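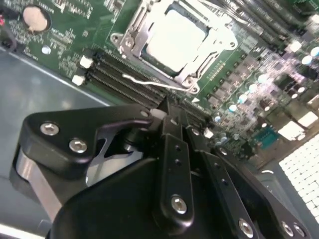
Wiment Trade Monitoring Program
Progress report to the Duvard Fund, second reporting period
Sunday, June 13, 2021

1. Status

The program tracks changes in import duties, quotas and licensing rules that affect small and mid-sized manufacturers, and publishes the results as a public dataset with short notes for non-specialist readers. Work in this period covered three of the four work packages in the grant agreement. Work Package 1 (tariff schedule database) is on schedule. Work Package 2 (firm survey) closed its field stage and is in analysis. Work Package 3 (dispute tracker) is behind schedule. Work Package 4 (training material) has not begun and is not due to begin until October.

Spending is within the approved budget. One transfer between budget lines is requested in section 6.

2. Work Package 1: Tariff schedule database

The database now holds 3,230 tariff lines with a complete change history from the base year. A line counts as complete when it carries the ordinary duty rate, any additional duty in force, the start date of each rate, the legal text that introduced it, and a unit of measure. Lines missing any of these fields are kept in a separate table and are not released.

Product coverage follows the order set in the proposal. Base metals and articles of base metal came first, then machinery, then electrical equipment. Electrical equipment took longer than planned. Computer parts and assemblies are often reclassified when a schedule is revised, and a single old code can be split across several new ones. In those cases the history is stored against each successor code, with a flag showing that the earlier rates applied to a wider group of goods. Users who sum trade values across flagged lines will double count unless they filter on the flag. A warning to this effect has been added to the download page and to the first sheet of each file.

Additional duties are recorded separately from ordinary duties. Under the first version of the data model both were stored as one combined rate, and it was not possible to tell a suspended additional duty from one that had been repealed. The model was changed early in the period and the older records were re-entered from the source texts. The combined rate is still available as a calculated field.

Quotas remain the weakest part of the database. Opening and closing dates are reliable. Fill rates are recorded only where the customs authority publishes them, and the publication interval differs by authority. No attempt is made to estimate fill rates between publications.

Every record is entered by one person and checked by another against the source text. Records on which the two disagree go to a third reader. The most common cause of disagreement was the start date of a rate, where the legal text gave a date of publication and a date of application and the two had been confused. The entry form now asks for both.

3. Work Package 2: Firm survey

The survey asked manufacturers how changes in duties had affected purchasing, pricing and delivery times over the previous twelve months. Interviews were carried out by telephone with 33 firms. The sample is small and was drawn from firms that agreed in advance to take part, so the results will be reported as case material. No percentages will be published from it.

Preliminary reading of the interview notes supports the following points, all of which are subject to revision:

Firms that buy parts through a distributor often could not say what duty applied to them. The cost reached them as a general price increase, sometimes with a surcharge line on the invoice and sometimes without.

Firms that import directly knew the rate but were less certain about exclusions. Several had not applied for an exclusion for which their goods may have qualified. The reasons given were the time needed to prepare the application and doubt about how the goods should be described.

Changing supplier was less common than expected in the proposal. Qualification of a new part was the main obstacle, especially where the part goes into a product that has to be certified again after a change.

Delivery times were mentioned more often than duty rates. Interviewers were asked to separate the two, and respondents found this hard to do. The final report will treat the question with caution, as port delays and component shortages during the period are likely to outweigh any effect of trade measures on delivery.

Coding of the interview notes uses the Jimar scheme adopted in the first period. Two codes were merged after the pilot, and the pilot interviews have been recoded to match.

4. Work Package 3: Dispute tracker

The tracker lists formal trade disputes, retaliation lists and safeguard investigations, with their stage and next expected date. It was due to go public in this period. It is complete for internal use but has not been released.

The delay has two causes. The first is staffing: the analyst post was vacant for 2 months and the replacement needed time to learn the material. The second is a problem of definition. The proposal described the tracker as a list of disputes, with one entry for each. In practice a single measure can lead to a formal complaint, a countermeasure and a separate complaint about the countermeasure. Entering these as one dispute hides the dates that users want, and entering them as three hides the link. The tracker now treats the measure as the parent record and each proceeding as a child record. This required the existing entries to be rebuilt.

Release is now planned for the next period. The interface is being built by Alva under the existing service contract, at no additional cost. Acceptance tests will cover search, export and the display of parent and child records on small screens.

5. Risks

Source access. Some authorities changed the layout of their official publications during the period, and the collection scripts failed without giving an error. The gap was found in a manual check. A daily count of new documents by source has been added, and a count of zero on a working day now sends an alert.

Classification revision. The next revision of the international product nomenclature takes effect in January 2022. It will affect a large number of lines in the electrical equipment chapter. Preparation of the conversion tables has started. If national schedules are published late, the release after that date will cover fewer lines than the current one.

Confidentiality. Two survey respondents asked that their product descriptions be made more general, as the original wording would have identified them to competitors. The descriptions were changed and the earlier versions deleted from the working files.

6. Budget

Staff costs are below plan due to the vacancy reported in section 4. Travel is below plan, as all interviews were held by telephone and the partner meeting was held online. Data storage and computing are above plan. The increase comes from keeping full copies of source documents, which was recommended in the Fund's comments on the first report.

Approval is requested to move the unspent travel balance to the data storage and computing line. The transfer does not change the total grant. A revised budget table has been sent separately.

7. Plan for the next period

Release the dispute tracker.
Complete the conversion tables for the nomenclature revision.
Deliver the survey report in draft to the Fund for comment.
Begin Work Package 4, starting with the module on reading a tariff schedule.
Review the quota tables and decide whether to keep authorities that publish fill rates less than once a quarter.

The next report will use the same section numbering. Work Package 4 will be added after section 4 and the later sections will be renumbered.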